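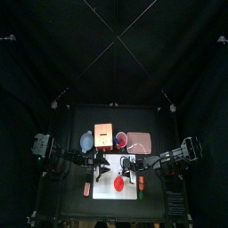 *T. Berhe*

Quick notes from the open day at Grurnano before I forget it all. Wednesday, got there at 3, already packed, parked miles off.

Went for the play kitchen tables, mostly. Best one was a black square table with black cloth walls all round it, so the colours really jump. Red plate in the middle on a white sheet. Light blue bowl sort of thing at the back with a little tab, then a peach wooden box with a slot in the top (want one), a cup with a pink rim and something red and blue stuck in it, and a see-through pink tray. Little orange and green bits off to the right. Small pink block on the left, whitish top. Nice and spread out, not the usual heap.

Asked at the Sutanine desk about prices. No list yet, maybe August. Minimum order 52 sets, so thats us out unless we go in with Skurnia again.

Tea was fine, queue wasn't. Talk upstairs ran over and I missed teh last half hour for the bus. Picked up 5 leaflets, all the same leaflet.

Would go again, but earlier. Take a bag. Lift is round the back by the loading doors, no sign.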